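Hindon Toy Library Opens Its Sorting Table for the Spring Swap

The Hindon toy library is getting ready for its spring swap, and if you have a drawer at home full of blocks that no longer belong to any set, the people there would dearly love to have them. The swap runs through March in the back hall on Navard Street, with the doors open from 10 in the morning, and this year loose pieces are welcome along with boxed games.

Renata Figueroa has looked after the sorting table for five years now, and she says the odd bits are what the little ones ask for first. "A child will walk right past a big box with a picture on the lid and go for one block," she told us, laughing. "Then it's a roof, and then it's lunch, and you just let them get on with it."

The library lends to some 200 families, and borrowing costs nothing once you have signed up at the desk.

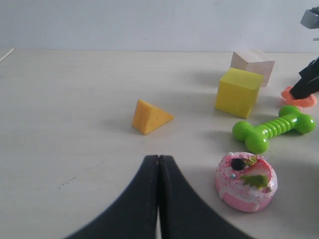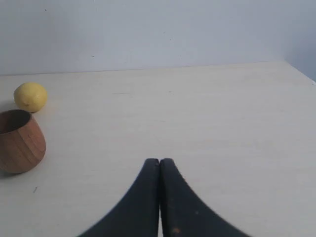
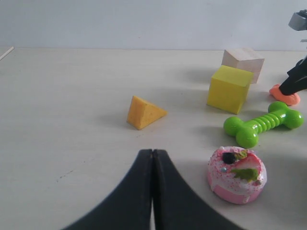
Tadeo Saavedra

The yellow cube, the plain wooden one and the orange wedge in the first and last pictures are the sort of thing the swap is after, and so are pieces for playing kitchen or shop, like the wooden cup and the lemon in the middle one. Pet toys are fine too, as long as they are clean (there is a separate basket for them by the door).

Bring whatever you have in a bag with your name on it, and you'll get a token for each bag to spend at the swap. Anything left at the end goes to the play corner at the Lestum clinic.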